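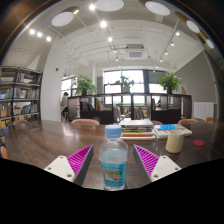

Work and Automation, Unit 7: The tidying shift
Handout for Fri 21 August
G. Vrettos

Read before class. Bring the Rocha sheet from last time, we will need the second page.

What we covered so far: factories, warehouses, the call center. All places where the job was cut into steps long before a machine showed up. This week is different. Reading rooms, lounges, shared offices. Small jobs, done between other jobs, mostly by people whose title says something else.

Main question for today: what happens to a person's day when the smallest tasks go to a machine?

1. The case

Ovell runs staffed reading rooms that companies rent for their employees. Long tables, books, plants, drinks allowed. Each room has a room host. Contract says: greet people, help find things, book the tables, keep the room in order. That last one is where the hours go. Cups, bottles, coasters, stacks of books left wherever the reader stopped.

In March, Ovell started a trial with a supplier called Clurnero. Gripper on an arm, mobile base. Job: clear and reset tables. Drinks back on coasters if the reader is still around, otherwise cups to the tray and books to the return stack. Hosts keep everything else.

Trial log for the first site: 3,139 pick attempts. 571 handed over to a host. Work out the share yourselves before class, then ask what the number leaves out. (Time per handover? Who got interrupted? Was the host already talking to somebody?)

2. Why tables are hard

People always guess the heavy stuff is hard. It's the light stuff.

Clear plastic: depth sensors see through it or get a reflection back. A half full bottle also shifts its weight when you tip it. Squeeze too hard and the wall buckles, too soft and it slides.
Shiny table tops: every ceiling light shows up twice. So does the cup.
Daylight: a setup tuned at 9 am is a differnt setup at 3 pm.
Ridged soft pads help with grip. They do not help with deciding what to grip.

And the deciding is the real part. Is that cup finished? Is the reader coming back? Is that stack of books trash to be shelved or is it somebody's afternoon? A host knows because she saw the guy step out with his phone. The machine has a tabletop and a rule.

Term for the exam: tacit knowledge. Stuff you know how to do and can't easily write down. Polanyi, see reading list. Know it well enough to give an instance of your own, not mine.

3. What changed for the hosts

From the interviews (full text in the course folder, under Plikex, that's the name of the scheduling tool, don't ask me why it's filed there):

Less walking. Everyone said so. Knees came up a lot.

More watching. One host: "I used to clear a table and think about lunch. Now I stand there and think about the arm." Attention got moved around, not removed. Compare the control room operators in Unit 4.

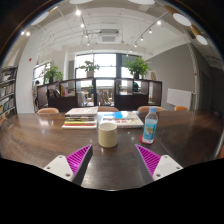 Rules got written down. Before the trial nobody had decided how long a cup can sit before it counts as left. Each host had her own feeling. The machine needed a number, so a manager picked one, and then the hosts had to live by it too. Complaints from readers went to the hosts, who hadn't picked it. Mark this one, it comes back in the essay question.

Fewer chances to talk. Picking up a cup was an excuse to say hello. Two of the hosts started doing rounds with nothing in their hands and felt silly, their word.

Pay: no change. Hours: evening shift cut from two hosts to one at the first site. Ovell says that was planned already. Hosts say it wasn't. We do not have a document that settles it, so in your essays say "disputed" and move on.

4. Task vs job

Draw the table from the board again:

left column, tasks that went to the machine
middle, tasks that stayed
right, tasks that did not exist before

Everyone fills left and middle. The right column is the one I grade. Some starters: clearing the path for the base, wiping the pads, pushing chairs in so the arm can reach, explaining the thing to readers, logging the handovers. None of these are in the contract. Who is paid for them? Under what title?

Link back to Rocha sheet, page 2, "hidden work." Same pattern as the self checkout. The clerk did not vanish, she got six lanes and a key.

5. Things students mix up every year

Automation is not the same as layoffs. Sometimes yes, sometimes a hiring freeze, sometimes the same people doing odder work.
A success rate is not a workload. See section 1.
"Frees people up for better work" is a claim. Check who says it and check if the better work was ever scheduled.
Asking workers before the trial vs after. Ovell asked after. Matters alot for how you read the interviews.

6. For next week

One page. Pick a place where you have worked, any place, a kitchen counts. Choose one task that takes under a minute. Write down every decision inside it. Then say who should set the rule if a machine takes it over, and who gets the complaint when the rule is wrong.

No more than one page please, I read these on the train.

Reading: chapter on service work in the packet, skip the part on hotels. Host interviews 1 through 4.

Office hours moved to after class, same room.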